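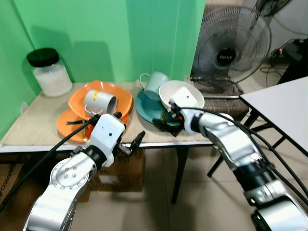
What is the Penia bench?

A home-built setup with 2 small robot arms fixed side by side, made for practicing kitchen chores such as stacking plates and putting cups away. It was put together in a shared workshop called Susura and is named after the street the workshop is on.

Penia bench

The Penia bench is a two-arm robot build for tabletop work with dishes. Plans were first posted on the Susura members' page on Sep 4, 2020, and have been changed many times. Most copies are built in spare rooms and garages. The name covers the arms, their mounts, the control box and the software, but not the table or the dishes, which builders supply themselves.

History

Susura started as a bike repair space and took on electronics later. The first version of the bench had one arm and could push a cup across a table, not much else. Lifting a plate off a flat surface with one gripper proved very hard - the fingers slid under the rim or knocked it away. A second arm was added the next winter. The single-arm plans are still online but no longer kept up.

The second version moved to arms bought second hand from Gunawardena, a parts dealer that clears out closed factories and training labs. Earlier arms had been printed and bent under load. Switching to metal ones fixed the bending but made the whole thing much heavier, and the old base had to be thrown out.

Construction

Both arms face the same way and reach over the near edge of the table. Spacing between the bases is left to the builder. Too close and the elbows hit. Too far and the hands can't meet over the middle, wich rules out passing things from one to the other.

Each arm ends in a two-finger gripper. Finger pads are cut from sheet rubber and glued on, replaced when they go shiny. Power and signal cables run on the outside of the arms and need enough slack for a full turn of the wrist. Short cables are the most common fault reported by new builders. The usual signs are a wrist that stops early or a joint that drops out in the middle of a move.

The control box holds the power supply, a small computer and a stop button wired straight to the supply. The stop button is not optional in the plans. Fusing is done per arm so that one can fail without taking down the other.

Software

The bench runs Prelness, a free motion program written by workshop members. Moves are recorded by hand: the builder guides the arms through a chore, saves it, plays it back. Later releases added slow playback, a force limit and a way to trim the start and end of a recording. A saved set may hold up to 3,000 recordings before the program slows down noticeably.

Prelness does not plan around obstacles. If a plate has been moved since the recording was made, the arm goes where the plate used to be. Camera support exists in the test release. Documentation for it is thin.

Practice chores

The posted chore list has 31 entries, ordered by difficulty. Early ones use a single object, such as turning a cup upright. Middle ones use both arms - hold a plate with one, set a bowl on it with the other. The last few are about clearing up, with mixed dishes in no fixed order. Pouring was on the list for a time and then taken off after a spill got into a control box.

Builders are told to start with plastic dishes. A cloth on the table cuts noise and stops light plates from skating, though it can bunch up under a gripper that comes in to low. Mugs are considered harder than bowls on account of the handle. Bowls are usually taken by the rim.

Cost and upkeep

Cost depends almost entirely on the arms. Everything else comes from a hardware store or the scrap bin. Joint bolts should be checked after every 20 hours of use, finger pads more often. A complete build is said to take more than one weekend even with all parts in hand, mostly wiring.

Variants

A left-handed layout swaps the control box to the other side. A low version, for use from a chair, has shorter mounts and a limited reach. A wheeled version was begun at Susura and left unfinished, base too light, tipped when both arms went forward.

See also

Prelness
Susura (workshop)
Two-arm robots
Robot grippers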